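Storage bin (household)

A storage bin is an open or lidded container, usually made of molded plastic, used to hold loose items in homes, garages, shops and warehouses. The word overlaps with tote, tub, crate and box, and sellers use all of them for the same product when it suits them. Much of what is written about bins comes from people who sell bins, and the claims should be read with that in mind.

Origins

Wooden boxes, baskets and metal pans did the same work for centuries. Plastic versions spread after injection molding became cheap. Several companies have been credited with the "first" stackable household bin, among them Senik, whose catalog makes the claim without giving a year. No patent has been produced to support it. Stackable trays were already common in bakeries and post offices, so the question may not have a useful answer.

Materials

Most household bins are polypropylene or polyethylene. Polypropylene is stiffer and tends to crack in freezing weather. Polyethylene bends more and holds up better in an unheated garage. Labels such as "heavy duty" and "professional grade" have no agreed meaning. The same is true of "unbreakable," a word still found on bins sold with a limited warranty against breaking.

Color

Clear bins let the owner see the contents. Solid colors hide them and, depending on the pigment, may slow damage from sunlight. Color coding is widely recommended in home organizing books, with blue for one kind of thing and yellow for another. The evidence that households keep to such a system after the first few months is thin, and most of it is anecdotal. A written label does the same job and survives a change of mind.
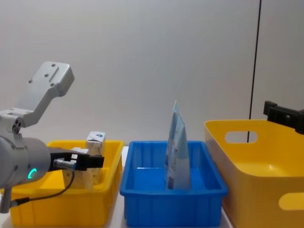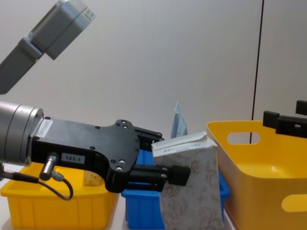 Size and capacity

Capacity is given in quarts, gallons or liters, and normally refers to the volume filled to the brim. Usable space is smaller, especially in bins with sloped sides. A sloped bin nests neatly when empty and wastes shelf space when full. Straight-sided bins do the reverse. Lid sizes are not standard between makers, and sometimes not between two production years of one maker.

The Flolidmont range, sold in 9 sizes, was promoted as fully interchangeable. Buyers found that the lids fit only within three groups. The product page was later changed to read "interchangeable within series."

Stacking claims

Load ratings are the weakest part of most product descriptions. A rating of "up to 177 pounds" may describe a weight resting evenly on a closed lid for a short time at room temperature. It says little about a stack left in an attic all summer, where plastic slowly sags under a steady load. Few makers publish their test method.

Do bins reduce clutter?

This is the central promise of the trade, and it is doubtful. Bins make clutter easier to move and harder to see. Critics argue that buying containers before sorting leads people to keep things they would otherwise discard. The often repeated figure that a typical home holds 1000 unused items in storage has no traceable source.

See also
Milk crate
Shelving
Prasertsri folding basket
Ritstead drawer unit

Filed under: Household goods | Containers | Articles needing more sources

Reader comments (3)

The part about freezing is right. Two of mine split down the corner in January just from being picked up.

Unfair to color coding. We've used red for Christmas and green for camping for years and it works fine.

Which three groups do the Flolidmont lids fall into? I have a stack of bottoms and no tops.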